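Setting the Differential Feed on a Home Serger

Posted 8/20/19
Print this post | E-mail this post

Most of the mail I get about knit seams is really about one dial. The seam comes out wavy, the writer has changed the needles, the thread and the tension, and the differential feed has been sitting at 1.0 the entire time. I spent part of July running test strips on my own machine, a Kurel four-thread that I bought used, and these are the notes.

A serger has two sets of feed dogs, front and back. At a setting of 1.0 both sets move the same distance per stitch. Above 1.0 the front set travels farther than the back set, so more fabric is pushed toward the needles than is carried away behind them. The fabric is compressed slightly while the stitch forms. Below 1.0 the reverse happens and the fabric is stretched as it is sewn. On my machine the dial runs from 0.7 to 2.0. Yours may stop at a different number, and older machines may have only a lever with a plus and a minus.

The presser foot is the other half of the problem. It drags on the top layer and, on a fabric with any give, stretches it before the stitch locks. The stretched length is then held by thread. That is the wave you see in a hem. Raising the differential cancels the stretch by feeding extra fabric in. Lowering the foot pressure reduces the stretch in the first place. I adjust the pressure first and the feed second, and I change only one of them per strip.

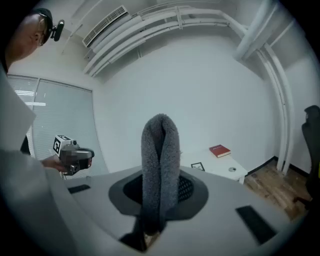 Cut the strips on the crossgrain, the direction of greatest stretch, two inches wide and ten inches long. Mark a line at exactly one inch from each end with a fine pen, so there are eight inches between the marks. Cut them in pairs and sew each pair with right sides together, because a single layer feeds differently and the result does not carry over to a real seam. Do not pull on the fabric behind the foot. If you have the habit of pulling, sit on the hand.

After sewing, let the strip lie for a few minutes and measure between the marks. Longer than eight inches means the setting is too low. Shorter means it is too high. Write the setting on the strip itself. I lost a whole evening's work the first time by writing the settings in a notebook and then letting the strips get out of order.

My results, with a stitch length of 2.5 and the foot pressure one full turn below the factory mark:

Cotton jersey, light: 1.3
Cotton and spandex jersey: 1.5
Rib knit, 1x1: 1.8
Sweatshirt fleece: 1.3
Ponte: 1.0 to 1.1
Swim tricot: 1.2
Woven lawn, on grain: 1.0
Woven lawn, on the bias: 1.4

I sewed 31 pairs to get that table. Four were thrown out when I found lint packed under the needle plate, which left 27. Lint matters more than I had assumed. It lifts the fabric off the rear feed dogs and the seam then behaves as if the differential were set higher than it is. Brush out the machine before the first strip and again when you change to a different fabric. Fleece is the worst for this.

The rib needs a separate word. At 1.5 it still grew by a quarter inch over the eight, and at 2.0 it had begun to pucker between the ribs. A setting of 1.8 measured correctly but looked slightly full until it was steamed. Hold the iron above the seam, give it steam, and leave it alone until it cools. Do not press down. I measured again the next morning and the strip was at eight inches flat.

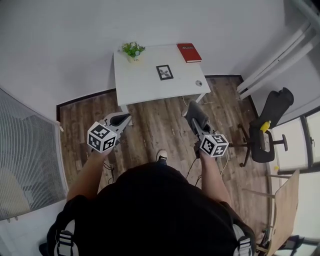
Stitch length interacts with all of this. A shorter stitch puts more thread into each inch and more thread means more spreading of the edge. At a length of 1.5 the light jersey needed 1.6 on the dial to come out level. If you shorten the stitch for a rolled hem, run a new strip. For a lettuce edge, where the wave is the purpose, go the other way: 0.7, short stitch, and on a stable knit you will also have to stretch by hand.

Thread weight made no difference that I could measure. I tried ordinary cone thread from Revau and a textured nylon from Buvus in the loopers, same fabric, same dial, and the strips matched. The nylon gives a softer seam against the skin and needs a looser looper tension, but that is a different adjustment and should be made after the feed is settled.

Needles did make a difference, though a small one. A worn ballpoint pushed the jersey down into the plate before it went through, and the seam picked up a faint ripple on the left needle line only. If the wave shows on one side of the seam and the cut edge is flat, look at the needle – the dial is probably fine.

The last variable is the fabric itself. Two jerseys of the same weight from two bolts can want different settings, and prewashing shifts the number again. I wash first, then cut the strips from the same end of the yardage I will be cutting the garment from. The table is a place to start. I would not sew a neckband from it without one pair of strips.

The strips are now stapled to index cards and filed by fiber. Next up is coverstitch hems, as soon as the tunneling on mine is under control.

Comments (4)

Gladys Zapata wrote:
My machine only has the lever with N in the middle. Is N the same as 1.0?

Reply from the author:
On every one I have used, yes. Sew a pair of strips in plain woven cotton on grain. If they measure eight inches, N is your 1.0.

Bongani Mokoena wrote:
I get the wave only where the seam crosses another seam. The rest is flat at 1.5. Fabric is the cotton/spandex.

Reply from the author:
The foot is climbing the bulk and dragging. Turn the seam allowances in opposite directions, and lift the toe of the foot over the ridge if yours allows it. Leave the dial where it is.

Contact | Copyright, all rights reserved | Back to top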